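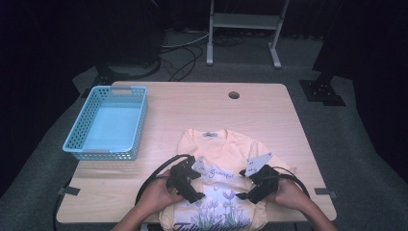
A yellowish T-shirt with a tulip print, next to a blue basket.

About Stunico

Stunico is a small shop and repair bench for old games consoles. Cartridges, handhelds, tellies with a proper tube in them, the odd arcade stick. We buy, mend, sell, and talk far too much at the counter. If it takes a cartridge we're interested. If it takes a disc, probably still interested.

58 shares

How it started

A market stall first. One folding table, one box of loose games, no cover when it rained. Then half a unit, shared with a picture framer. Then the whole unit when the framer moved on. We still have his sign out the back, must get round to giving it back.

The name means nothing. It was on the stall's first banner, the banner was paid for, so it stayed.

There are six of us now. Two on the bench full time, the rest split between the counter, the post and the website. Everyone does a turn at cleaning. Yes, everyone.

What we do

Repairs. Dead power supplies, leaky capacitors, sticky buttons, screens with lines through them, save batteries that gave up years ago. Drop it off or post it in. We look at it, we ring you, you say yes or no. No work starts untill you've said yes.

Buying. Single games or whole collections. Bring them in a carrier bag if you like, we've seen worse. Boxes and manuals help the price but aren't a must. Loft finds very welcome. Please take the old AA batteries out before posting a handheld, they leak and it makes a right mess of the contacts.

Selling. Everything on the shelf has been opened, cleaned and played. Not just switched on, played. If a game saves, we check that it saves. Any yellowing, cracks or pen marks go on the label, and on the website listing too.

Every console goes out with a 6 month guarantee. If it packs up in that time bring it back and we'll fix it or swap it. Games the same.

The Zinden

People ask about this a lot so it gets its own bit. The Zinden is our own adapter. Plugs into the back of an older console, gives you a clean picture on a modern telly. No menus, no app, no account. One switch on the side, for wide or not wide. Leave it on not wide, please.

We made the first batch on the kitchen table for regulars, 40 of them, and they went in a week. It's now on its third version. The case is a bit thicker than before as the old one used to crack round the socket. If you have one of the older ones and it's cracked, send it in, we'll put it in a new case for the cost of the postage.

Works with most machines we sell. Doesn't work with all of them. There's a list by the till and the same list on the website, please check before you order, saves us both a trip to the post office.

The library

Up to 475 games you can borrow, depending what's out. Join at the counter, take one at a time, keep it a fortnight. Late ones happen. Just bring it back. The most borrowed is always a football game from decades ago and we have stopped trying to understand it.

Alura

Alura is our play evening. Once a month, back room, from half six till the last person loses. Four tellies, mixed machines, bring your own controller if you're fussy about controllers. Free to come in, drinks and crisps for sale. Under 12s need a grown up with them. January is always the high score night, with a very small trophy that has to be returned in the same condition, more or less.

Room gets warm. Dress for it.

Where to find us

Boström Yard, second door past the bike racks. The first door is a dentist, they are very patient but please don't ring their bell. Parking in the yard is for drop offs only. Level access at the front, one step to the back room, we have a ramp so just ask.

Open ten till five, closed for lunch when it's quiet. Phone is answered when someones hands are free. Email is quicker for repair quotes, with a photo of the fault if there is anything to see.

We don't take in modern phones or laptops. There's a decent place across the road for that.

14 comments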